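Deux jours sur la crête de Prireck

Février 2025

J'avais repoussé cette sortie trois fois. La première à cause du travail, la deuxième à cause de la pluie, la troisième parce que le refuge était complet. Quand Inger Kirkegaard m'a écrit qu'il restait deux places au dortoir, en octobre, j'ai dit oui sans regarder la météo. J'ai mis quatre mois à rédiger ce compte rendu, donc certains horaires sont approximatifs.

On laisse la voiture au parking de Clilard, à côté de la scierie. Il y a 18 places et elles étaient toutes prises à notre arrivée, on s'est garés le long du chemin comme les autres. Le sentier démarre derrière le lavoir. Le panneau annonce 8 kilomètres jusqu'au refuge. Ma montre en a compté un peu plus, mais on a fait un aller-retour inutile au deuxième pont, où le balisage a été repeint du mauvais côté du ruisseau.

La première heure se passe en forêt, sans vue. Ça monte régulièrement, le sol est bon. J'avais pris des bâtons et je ne les ai pas sortis avant la cascade. Inger marche plus vite que moi en montée et m'attend aux croisements, on fonctionne comme ça depuis des années.
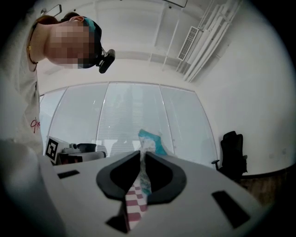 Après la cascade, on quitte la forêt et la pente se redresse. Il y a un passage équipé d'un câble, une vingtaine de pas en dévers, qui impressionne davantage sur les forums que sur place. Par temps sec, ça passe bien. Avec de la glace, je ferais demi-tour. On a croisé là un couple qui redescendait, Gaetano Barbieri et sa sœur, partis de l'autre vallée la veille. Ils nous ont prévenus que la source marquée sur la carte ne coulait plus. On avait chacun un litre et demi, il a fallu faire attention jusqu'au soir.

Le col est à presque 3000 mètres. On y est arrivés vers quatorze heures, avec un vent du nord assez pénible. J'ai mangé mon sandwich accroupi derrière le cairn et on est repartis tout de suite. De là, la crête part vers l'est et on voit tout le trajet du lendemain, y compris la brèche, qui paraît infranchissable de loin.

La descente sur le refuge se fait dans un pierrier. Il y a deux traces, prenez celle du haut. Nous avons pris celle du bas et perdu une demi-heure dans des blocs instables.
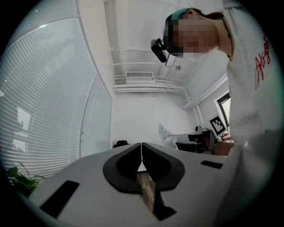 Une pièce de bois clair, le fil bien visible.

Le refuge de Steltova est tenu par Teresa Głowacki depuis cinq saisons. La nuit en demi-pension coûte 66 euros, à régler en espèces, le terminal ne capte pas. Au dîner, soupe de lentilles, polenta, tarte aux myrtilles. Le dortoir est correct, les couvertures sont épaisses, il faut apporter son drap de sac. J'ai mal dormi, comme toujours en altitude.

Nous étions à table avec Marjan Kermani, qui prépare la traversée complète du massif pour l'été prochain et qui faisait des repérages. Elle nous a conseillé de partir avant sept heures pour avoir la brèche à l'ombre, quand les pierres sont encore prises par le gel. On est partis à six heures et demie, à la frontale.

La deuxième journée est plus belle et plus longue. La crête est large au début, herbeuse par endroits, puis elle se resserre. À la brèche, on descend face au rocher sur quelques mètres. Les prises sont bonnes, j'ai simplement passé mon sac à Inger, qui était déjà en bas. Ensuite il y a une remontée courte et raide, et le sommet. On y est restés une heure, le vent était tombé. Deux chamois en contrebas, un planeur, pas un bruit.

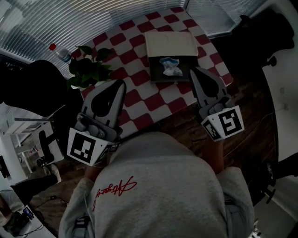 Nappe à carreaux rouges et blancs, sweat gris clair à capuche.

Pour le retour, nous avons choisi le vallon d'Opoku, plus doux pour les genoux que le pierrier. Le chemin est mal entretenu dans la partie basse, il faut enjamber pas mal d'arbres couchés. On rejoint la piste forestière puis la route, et il reste deux kilomètres de goudron jusqu'à la voiture. C'est la partie la moins agréable du parcours. Une navette existe en été, elle s'arrête fin septembre.

Côté matériel, j'avais trop de vêtements et pas assez d'eau. Les gants m'ont servi au col et à la brèche. Mes chaussures ont fini leur vie dans le pierrier, la semelle gauche s'est décollée à l'avant et j'ai terminé avec une cordelette autour du pied. Si quelqu'un connaît un bon cordonnier qui ressemelle les modèles montagne, je prends l'adresse en commentaire.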